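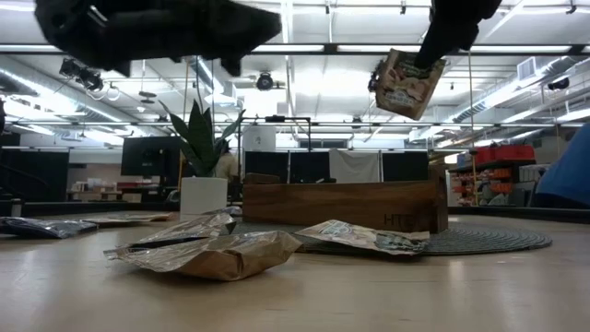

Home | Topics | Unanswered | Tags | Log in

Gripper opens early on thin packets when the policy runs at a lower rate

Refilwe Shabalala
Two arms, parallel grippers, task is putting snack packets into a wooden box. The policy outputs action chunks and a separate node interpolates them for the joint controller. With the policy and controller on one machine, placement is fine. After moving inference to another host, the gripper opens before the arm is over the box. Joint tracking error looks normal. I log 678 ms between the camera timestamp and the first action sent. Is this a controller problem or a planning problem?

3 comments | Share

Siyabonga Khumalo
Neither, from what you posted. You are probably indexing the chunk from arrival time. Index it from the observation timestamp and drop the actions that have already expired. Check two things first:
– both hosts are on the same clock
– the gripper channel goes through the same buffer as the joints

The second one caught us in April. Our joints were interpolated and delayed by 2 control ticks, while the gripper command went straight to the driver. The arm lagged and the fingers did not. Also, do not interpolate across a chunk boundary on the gripper – hold the last value until the new chunk is valid.

11 votes | Share

Gilberto Chambi
Try raising the controller to 1,000 Hz. Fixed a similar thing for me.

1 comment | Share

Siyabonga Khumalo
A faster loop will send the same early command sooner. It won't change the order.

Amparo Ayala
Plot commanded gripper width and measured wrist position on one time axis, using the observation clock. If the offset is constant, it is buffering. If it grows during the run, it is clock drift.

Share

We use cookies to keep you logged in. Accept | Settings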